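What Rubs Off: Scuff Marks on Our Shared Worktables
Student project report, Plamham workshop course 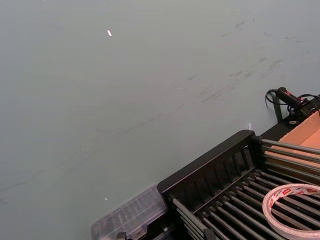
Figure 1. Scuffed tabletop beside the black rack, with a roll of tape on the rods.

Why we picked this

Every table in the Plamham workshop gets used by at least four classes, and by November they all look tired. We wanted to know which marks come off with plain soap and water, which need more work, and whether we could stop them from coming back. It sounds like a dull topic, but we got really into it!

The marks we went after were the faint dark ones, short gray streaks and blotches that run together into a loose band. On a pale gray-green top they are easy to miss until you crouch down and look across the surface (then you can't stop seeing them). Racks with a heavy black rail and metal rods were our main suspect, as people tend to drag them instead of lifting.

What we did

We laid a paper grid over the tables in the Fadell room and logged every square with a mark in it. That gave us 509 marked squares out of 2914. Then we split the marked squares into three groups: a damp cloth, dish soap with a soft sponge, and a baking soda paste. Each square got ten strokes, same person, same pressure as far as we could manage. Rinse, dry, look again.

What we found

The damp cloth did almost nothing. Soap was better, especially on smudges. The paste was the clear winner and left only 164 squares from the whole set still marked after we went back over the leftovers with it. Long thin lines were the hardest. We think those are scratches, so no cleaner is going to lift them.

We also made felt pads for the rack feet and pushed one padded rack back and forth nearly 1000 times on a spare top in the Sebastian room. No new dark streaks! The felt did start to peel at one corner, and a stronger glue would be worth trying.

Problems

Our grid slipped twice on the first table, and we had to redo that count. We also never tested the paste on a glossy top. The next group could start there, and the leftover felt is in the bottom drawer with the Totar sponges.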